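Small Tips for Cork, Stone and Painted Surfaces

by Lieven Timmermans

Many people clean a speckled surface less often, for the reason that dirt is hard to see on it. I made the same mistake in my first kitchen. Put a lamp low at the side in the evening and look along the surface. Grease will shine and crumbs will make small shadows.

For weekly cleaning I use warm water and two drops of dish soap. Wring the cloth very well, wipe in one direction, then dry with an old towel. Tan and brown patterns forgive small stains, but they do not forgive a sticky film.
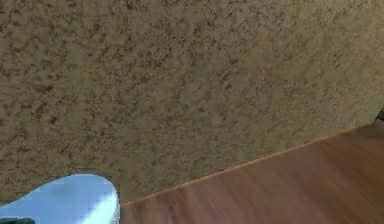 Cork that smells old

Sprinkle baking soda on the dry cork and leave it for 30 minutes. Remove it with a soft brush. If the smell is still there, repeat the next day. Do not soak cork in the sink, it can swell and crack.

Sponge paint touch-up

Keep a small jar of each color and write the room on the lid. Press the sponge on newspaper first, so that it is almost dry. Start with the lightest color and wait until it is dry before the next one.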